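Is a whole-house descaler worth it, or am I being sold a magnet?

Posted in Home & Plumbing, Oltthorpe Community Help

Ngọc Trình
20 September 2025

We moved to the east side of Oltthorpe in June and the water is hard enough that the shower door goes cloudy between cleanings. A salesman from Brandside came out, ran a test with drops in a little tube, and quoted me $1,662 installed for a Nilus "electronic conditioner." It has no tank and uses no salt. It's a box with a wire that wraps around the main pipe where it comes into the house. He says it changes the way the minerals behave so they don't stick to anything.

I asked him what number I'd see on a hardness test after it was installed and he said the number wouldn't change, which seems awfully convenient for him. When I pushed, he told me a regular salt softener would cost more over time and would "ruin" the taste of the water. He also said the price was only good while he was in my kitchen. I didn't sign.

I've already been through two kettles, and my clothes come out of the wash stiff. Has anyone here used one of these boxes and seen a difference they could swear to? I don't want to hear from people who feel like it's better. I want to know what you checked.

Michalis Pappas

I had one of the wire-wrap boxes for most of two years in my last house. Different brand, same idea. I wouldn't buy another one.

First, he told you the truth about the test number. These things don't take calcium or magnesium out of the water, so a hardness test reads the same before and after. A salt softener does take them out, by swapping them for sodium, and you can see it on a strip in a few seconds. So right away you're comparing one product you can check with one you can't, at least by any cheap method. That alone should knock a lot off the price.

What I did check was the toilet tank, the kettle and the aerators. I cleaned all of them with vinegar the day the box went in, took notes, and looked again after 40 days. The kettle had a crust. The aerators had grit in them. The seller said I needed to wait longer, because the old scale in the pipes was "releasing." Maybe so, but the kettle had been spotless, and I couldn't figure out how old scale from a pipe was getting baked onto the bottom of it. I called again after five months and got the same speech.

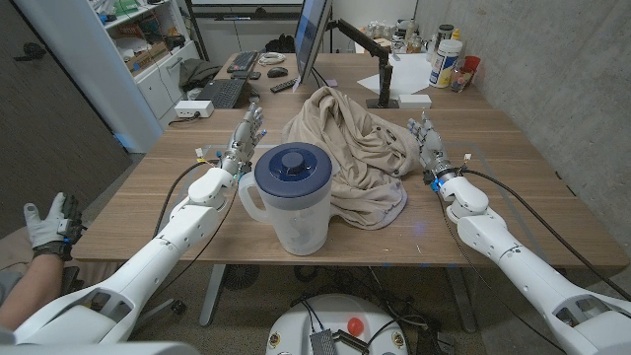 Your stiff clothes are a separate problem and I'd look at it separately. Hard water ties up detergent, so people add more, and then the extra doesn't rinse out. Before you spend anything, run one load with your usual detergent and a half cup of washing soda, and skip the fabric softener. If the towels come out better, you've learned something for the cost of a box of powder. Check the label first if you're washing wool or silk, because washing soda is too harsh for those.

For the kettle, boil equal parts white vinegar and water, let it sit half an hour, dump it, and boil plain water once or twice to get rid of the smell. You shouldn't be throwing kettles out over scale unless they leak.

As for taste, it's true that softened water has more sodium in it and some people don't care for it. The usual fix is to leave the cold line at the kitchen sink off the softener. Any decent plumber knows how to do that. If someone in the house is on a low-sodium diet, ask their doctor.

And the "today only" price is reason enough to send him home. I'd bet you could call next week and get the same number or a lower one.

Giannakopoulos Plumbing Fan

Get the softener. My brother in law has had his forever and never had a problem. Magnets are a scam, everybody knows that. Giannakopoulos put ours in, nice guys, showed up when they said. Dont remember what it cost but it was under $2,000 I think with the tank. You have to buy salt.

Ngọc Trình

Thanks, Michalis, the before-and-after notes are what I was hoping for. One thing I still don't follow. Brandside's brochure has a page of heating elements cut in half, crusty on the left and clean on the right. Are those fake?

Michalis Pappas

I have no idea if they're fake. I'd ask how long each one ran, at what temperature, and on whose water, and whether the clean one was ever descaled by hand. Mine came with a brochure like that too and none of it was on there. There are people who study this stuff seriously and I've seen mixed results reported, so I'm not going to tell you it can't ever work under any conditions. I'm telling you I paid for it and scrubbed the same kettle.

If you're still tempted, ask for a refund period in writing, long enough to run your own test, with removal included. See what he says. Mine offered store credit.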